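Refurbishment of a Tower Workstation for the Trestton Campus Computer Room
Student Project Report, Computer Hardware Stream
Unit 2416

1. Purpose

The purpose of this project was to return one retired tower workstation to working order for use in the open-access computer room at the Trestton campus. The machine had been withdrawn in June after repeated failures to start. The project group was asked to find the fault, carry out the repair within a parts budget of $270, and record the work in enough detail for a later group to repeat it on similar machines.

2. Background

The campus holds a number of older towers bought for the drafting course. They are heavy and slower than current models, but they have large cases, standard fixings and plenty of space for memory, and they remain suitable for word processing, library searches and light drawing work. Replacement parts were ordered through Brineck, the campus supplier. Testing used Flareo, the diagnostic program already licensed for the teaching workshop.

The group followed the bench procedure in the Hämäläinen workshop notes, which are issued to all students in the stream. The notes require that the power lead be removed and a wrist strap worn before any part of the main board is touched.

3. Condition on receipt

The workstation was received without a side panel. Dust had collected in the front intake and on the fins of the processor cooler. On first power-up the fans turned, but nothing appeared on the monitor. The board gave a repeating series of beeps, which the manual lists as a memory fault.

The internal clock had also lost its date and time. The group measured the coin cell and found it below the level given in the notes. It was added to the parts list.

4. Method

Work was carried out over 20 hours of workshop time. All memory was removed, and the slots were cleaned with compressed air. The cooler was then taken off and the old thermal compound wiped away with lint-free cloth and isopropyl alcohol. The processor was lifted out once, checked for damaged contacts, and put back in the same position.

Modules were tested singly. Each was placed in the slot the manual names for single-module operation, and Flareo was run for nearly 200 minutes before the next was tried. Two modules produced errors and were set aside for recycling. Those that passed were labelled and kept in anti-static bags until final assembly.
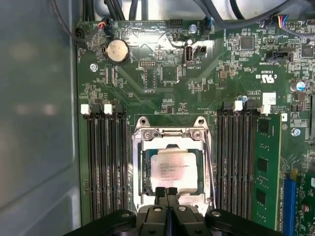 Page last changed: 5th November

5. Layout of the main board

The memory slots are arranged in two banks, one on each side of the processor socket. The bank to the left has four slots, all empty in the photograph, while a green module stands in the outermost slot of the bank to the right. The processor is held in a metal retention frame with a thin lever along its right side. The coin cell sits in a round black holder towards the upper left of the board and can be reached without removing the cooler bracket.

The black cables crossing the top of the case limited access to the upper part of the board. Later groups should tie these back before starting work on the memory.

6. Results

The workstation started normally with the tested modules fitted and completed a full Flareo run without error. The clock kept correct time after the new cell was installed. Total spending was within the approved budget, the largest item being replacement memory.

7. Recommendations

It is recommended that the remaining towers be checked for weak coin cells before the next teaching period, and that the front intakes be cleaned at the same time. The fault record for each machine should be kept with the machine and not in the workshop office. A second case fan was discussed but not fitted, and the matter has been left for the group that takes the unit next.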